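The Sewing Machines of Hacer Dağdelen
By Sevim Aydoğan
November 24, 2023

When I called Hacer Dağdelen to ask for an interview, she said yes, but only if I would bring the machine of my aunt, which I had mentioned by mistake. So I carried it up from the bus station in Tomlow, fourteen kilos with the wooden cover, and I arrived with a red face. She took the cover off before she gave me her hand.

"The belt is finished," she said. "The rest is only old oil. Sit down, please."

Her workshop is called Soylu, after her mother's family, and it stands in the street behind the Tomlow market hall. She is 52 years old. She repairs household sewing machines, mostly the heavy metal ones that our mothers and grandmothers used, and she sells a few, and she lends more than she sells. People come from Poseck and from the villages on the other side of the river. Many of them have never sewn anything in their life.

I asked how she came to this work, and she did not like the question very much. She answered while she was turning the wheel of my aunt's machine with one finger.

"My mother sewed work coats for a firm. At home, not in the factory. They brought the cut pieces in the morning and they took the coats two days later. If the machine stopped, there was no money. So she could repair everything on it, and I was holding the lamp for her. I did not decide it. I was the one who had the lamp."

Before Soylu she worked in the office of a transport company, for many years, and she speaks about this time without complaint. She liked the lists. She liked it when a list was correct. The machines were a thing for the evening, and for the cellar, until the cellar was full and her husband asked where he should put the bicycles. She rented the shop in March, nine years ago. The first winter she heated only the back room and wore two sweaters at the front desk.

What is wrong with the machines when they come? Oil, she said again. In 90 percent of them it is oil, either none at all or the wrong kind.

"People take cooking oil. I understand it. It is in the kitchen, the machine is in the kitchen. But after some years it becomes like honey and then like glue. Then they bring it to me and say, the motor is dead. The motor is fine. The motor is trying to turn a jar of glue."

She showed me how she cleans it. A hair dryer first, to make the old oil soft, then a small brush and a clear spirit, then waiting. She waits overnight even if the customer is in a hurry. After this come one drop in each hole and some minutes of running without thread. She does not explain much when she works. When I asked what the little screw on the side of the bobbin case is for, she turned it a quarter, sewed a line, turned it back, sewed another line, and put the cloth in my hand. In the first line the lower thread lay flat and could be pulled out like a string. In the second one it could not.

"Now you know it," she said. "If I tell you, you forget it on the bus."

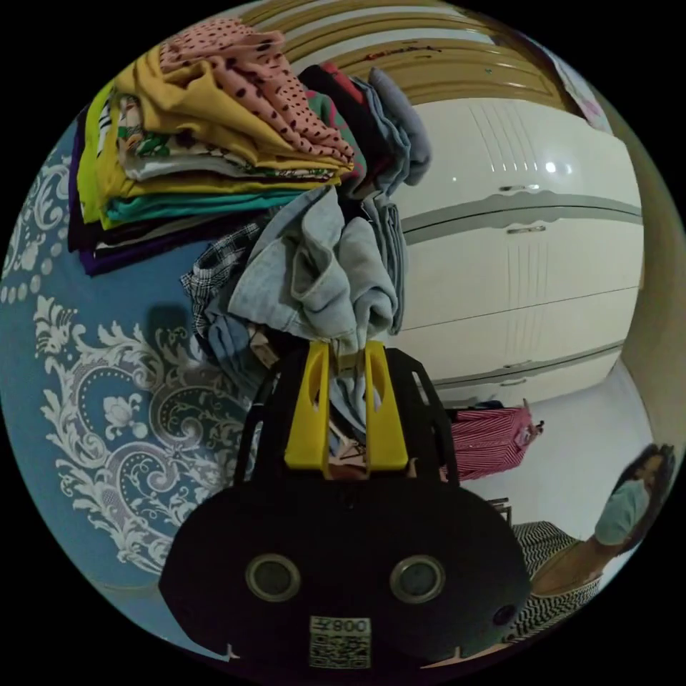
A lending shop lives from its lists, and the lists at Soylu are the part of which Hacer is most proud. In the early years she had a school notebook with the names of the borrowers, and on each machine hung a piece of cardboard on a string. The strings came off, or the children of the borrowers took them off. Twice she got back a machine that she did not recognize as her own. Now she uses stickers, and she has firm opinions on them. A sticker should be small and white, she thinks, placed low on the body, with the black square pattern for the phone and a line of characters above it for the human eye. It should keep away from any opening in the housing. "The code is for me, in the shop," she said. "The number is for the telephone. A woman calls and says, my machine makes a noise. I say, read me the number. Then I know which machine, which year, what I did to it last time. She cannot read me a square."

Her own number at the moment is 613. It is the last machine that she entered, a green one with a knee lever, and it stood on the floor beside the door when I visited. The numbers of machines that were scrapped are not given again. For the records she uses a program called Dulix, which her nephew put on her computer. She has kept the school notebook also, and she writes in both.

I wanted to know if it is not double work.

"It is double work," she said.

The lending costs a small fee for each month, and the first month is free if the person comes to the evening course on Thursday. In the course you learn to put in the thread, to wind the bobbin, to sew a straight seam and to change the needle. Hacer is strict with the needle. She says that most people use one until it breaks, and that a dull needle makes more damage on a shirt than a bad tailor. She gives each borrower a little envelope with new ones and wants the old ones back, in the same envelope.

Who comes to the course? I had expected mostly young people, because one reads so much about them and repair. There are some. But on the evening when I sat in the back there was also a retired bus driver who wanted to shorten his curtains, and a nurse from Poseck with a bag of uniforms, all of them with the same torn pocket. The nurse had watched many films on the internet and knew the names of all the stitches. Her hands did not know them yet. She pushed the cloth from the front and pulled it from behind, and the seam went like a river.

Hacer stood beside her for a while. Then she took the woman's hands and put them flat on the table, left and right of the needle, and said that she should only accompany the cloth. "It goes alone. It has feet under it. You are just walking next to it."

I asked her later if she is sometimes tired of beginners. She thought about it for so long that I began to look at my notes.

"Of beginners, no. I am tired of people who are ashamed. They come in and already on the doorstep they say, I have two left hands, I was bad at this in school. Somebody told them this when they were eleven years old, and they have kept it. A machine they would have thrown away after such a long time."

There are things that she does not repair. The newer machines with a screen she sends to a colleague, as the parts are expensive and she does not trust her own eyes with the boards. Machines with a cracked frame she takes apart. The screws go into glass jars, sorted by thread, and the jars fill one whole wall. She knows which screws will be asked for. Last summer a man came from far away for a presser foot that he had searched for a long time, and she found it in the third jar. She wanted only the price of a coffee for it. He put a larger bill on the table and left quickly, and she is still a little angry about it.

Of the future she does not speak gladly. The rent was raised again, and the owner of the house would prefer a shop that looks more modern from the street. She has asked in Poseck about a room behind the library, ground floor, with a door wide enough for the hand cart. It would be cheaper. But the customers in Tomlow are used to come by on foot from the market, with the machine under one arm and the vegetables under the other, and she is not sure that they would take the bus.

"I will see it in spring," she said. "In winter I do not move. In winter everybody sews."

My aunt's machine had to stay. Hacer wrote my name in the notebook and then, more slowly, in the computer. She asked what my aunt had sewn on it, and I said bed linen and one wedding dress, and she wrote this down too, in the column for remarks. It will be ready on Wednesday, if the belt comes. I should bring a better bag, she said, one with a strap that goes over the shoulder, and not carry it in front of me like a cake.

Soylu is open from Tuesday to Saturday, mornings only. For the Thursday course it is better to call before.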